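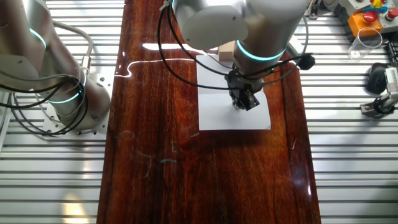

The Table at Pletier: A Small Gallery

Welcome, and thank you for stopping by! I keep a page for most of the furniture I work on, and I have been meaning to put one together for the long wooden table at Pletier ever since we finished it in March. It has taken me longer than it should have, partly because I kept going back to fuss with it and partly because I have more to say about a tabletop than most people would think possible. Pour yourself something warm and have a look. The notes are longer than a line or two in places, and I hope you'll forgive me.

Where it came from

We found it in Skirine, in the back of a furniture barn that was closing down, under a stack of chair seats and a rolled-up carpet that smelled of mice. The tag said 50 dollars and I paid it without haggling, which anyone who has shopped with me will tell you is rare. I couldn't see much more than one corner. I licked my thumb, rubbed away the dust, saw a bit of reddish brown come up, and that was that.

Getting it home

The top is 70 inches long, and my car is not. We drove back by the slow road with a red rag tied to the end, and stopped twice to tighten the straps. The second time we also had pie, so I can't complain about the trip.

Choosing the color

I did think about going lighter. Pale wood is everywhere now and it does look fresh, but every time I held a pale sample against this top it seemed a shame to hide what was already there. In the end we stayed with the reddish brown and let the dark streaks in the grain do what they wanted. When the light catches it, the whole thing warms up toward orange, and I have stood there with a cup of coffee longer than I'd like to admit just moving my head from side to side.

The finish

People always ask, so: it's Plastusine, the gloss, brushed on thin. I gave it 3 coats with a day's wait between them and a light rub with very fine paper before each new one. I had only ever used satin before and was nervous about going shiny on something this size – gloss shows every mistake you make, and a few that you didn't know you'd made. It also shows every lamp in the ceiling. You get bright patches and wavering lines of light on it as you walk past, a little like looking down into a pond, and I've grown very fond of them.

Faint marks

There are a few light little lines in the wood, toward the middle on the left. I've been over them with a cloth and a fingertip and still couldn't swear whether they are fine scratches or fibers. I could sand back and start again, I suppose. I haven't, and I don't believe I will. A table is for using, and I'd be sorry if anyone felt they had to tiptoe around it.

A sheet of paper on it

I love white paper on dark wood. It's the plainest thing in the world and it always looks as if somebody is about to have a good idea. The sheet on the table has its lower edge lifted just enough to throw a soft shadow on the varnish, and I like that shadow about as well as anything on this page. If you draw or write on a glossy top yourself, I'd slip a second sheet underneath, so the point has something softer to travel over. Tape will hold a corner down, but use the low-tack kind and peel it slowly.

The paper we buy

Since I've been asked about this too – we get the plain white from Malik, over 1,000 sheets to a carton, and it lasts a good long while. It's nothing fancy. It takes pencil and marker well enough, it doesn't cost so much that you feel guilty turning over a fresh one, and the backs are good for grocery lists.

Bits and pieces

Every worktable collects its own little neighborhood. There's a small tan cardboard box past the far side of the paper, a clear plastic cup lying on its side over to the right, a computer mouse, and one small toy in yellow, red, and blue perched up in the corner, which I am happy to see every single time. I used to clear everything away before taking a picture. These days I leave things where they are, and I like the pictures better for it.

Looking after it

A soft dry cloth most days, and a barely damp one when there's ink or a sticky ring. No spray polish, please! It leaves a film that shows up terribly on gloss, and you'll spend an afternoon chasing smears. Cups go on a coaster if they're hot. For pencil dust, I use an old shaving brush, which gets into the edges nicely and makes me feel like a museum person.

Next on the bench

I have a pair of stools from the same barn in Skirine, both a little wobbly and one painted an unfortunate green. I'm hoping there is something reddish under there to go with the table, though I've only scraped a patch the size of a postage stamp so far. I'll start a page for them once the paint is off.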